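Comparing two hand-held grippers and two wrist cameras
Speaker notes, Platthorpe bench group, 7 March 2021

Opening

Skip the history. Everyone in the room has built or bought at least one gripper. State the question: does finger pad shape matter more than camera placement when the object is soft? Say early that the answer is limited to desk-scale objects and to the two tools we had.

The tools: Galli and Jedus. Both are hand-held, both parallel-closing, both carry the camera on the body looking out over the fingers. Galli has flat rectangular pads. Jedus has curved pads and a longer stroke.

Slide 2: what was recorded

Total was 3,163 grasps, all logged with Cultora. Of these, 2,247 were on soft or partly soft objects, and the rest were rigid. The talk covers the soft set only. Rigid results are in the handout and hold no surprises.

Recording started in August. The early sessions used an older firmware with a slower trigger response. They are left out of the timing plots but kept in the grasp counts. Mention this before someone asks.

Slide 3: soft objects

Read the definition aloud: anything whose outline changes when the fingers close. Pouches, cloth, stuffed toys, cable bundles.

Point out that a gathered pouch is a hard case for width-based control. The fabric gives before there is any real load, so finger gap says very little about hold. Motor current is better but noisy at low force. We used both, with current deciding the stop.

Ask the room to look at how much of the view the tool itself takes up, and how the fingers and pouch sit in front of everything else on the desk.

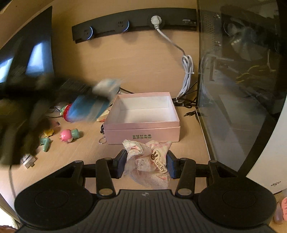
Slide 4: camera view

Wide lens against narrow lens, same mount. The wide lens keeps both fingers and most of the desk in view through the whole close. The narrow lens gives more pixels on the pads but loses the target box during the last part of a reach.

Glossy surfaces: monitors and tinted glass reflect windows, and the pose tracker sometimes locks onto a reflection. Masking helped on the wide lens. On the narrow lens it removed too much of the view to be useful.

Fast motion near the tool smears badly at our exposure setting. A shorter exposure fixes the smear and costs us the dark corners. No good setting found yet — say so plainly.

Slide 5: pads

Flat pads did better on thin cloth. Curved pads did better on stuffed toys. Pad wear was visible on Jedus first, at the tips.

Do not claim a winner. Different people held the two tools, and grip habit is mixed into the numbers.

Slide 6: next

Swap pads between bodies and rerun the pouch set. Fix exposure per session. Leave time for questions on the tracker.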